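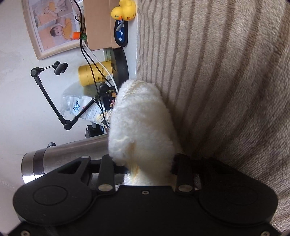
Kozłowski opens second home textiles shop in Clarport

Sellmont, 2023-09-28 - The home textiles retailer Kozłowski has opened a shop in Clarport, its second after the one in Sellmont. The new premises at the lower end of Mill Street have 237 square metres of sales space and stock towels, bed linen, blankets, cushions and a small choice of kitchen storage.

The shop takes over the ground floor of the former Gralberg drapery, which had stood empty since March of last year. The shopfront has been kept and repainted, and the old cutting tables have been repaired and put back into use. A new side entrance from the car park gives step-free access to the whole of the sales floor.

Eight people work at the Clarport shop, five of them full time. Two moved over from Sellmont and the others were taken on locally over the summer. Kozłowski plans to add an apprentice place next year.
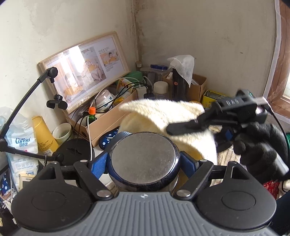 Metal canister with a dark blue band, and a cream-coloured towel.

Customers in Clarport will find the same range as in Sellmont, at the same prices. Curtains and blinds are made to measure in the Sellmont workroom and can be collected from either shop, normally within three weeks. Fitting is offered in both towns and in the villages between them - customers further out are asked to telephone first.

The company is also extending its repair service. Hems, zips and cushion covers can be handed in at the Clarport counter and are sent to the workroom twice a week. Duvets and pillows are accepted for cleaning from October until the end of March. Items must be labelled with a name and telephone number.

To mark the opening, the first 100 customers to spend 55 pounds or more will receive a set of two hand towels. The offer applies in Clarport only and cannot be combined with other vouchers. Gift cards bought in Sellmont are valid in both shops.

The Clarport shop is open from 9.30 am to 5.30 pm and closes on public holidays. Opening hours in Sellmont are unchanged.

Press contact: Kozłowski Home Textiles, Press Office, Sellmont. Floor plans of the new shop and a price list for the repair service are available on request.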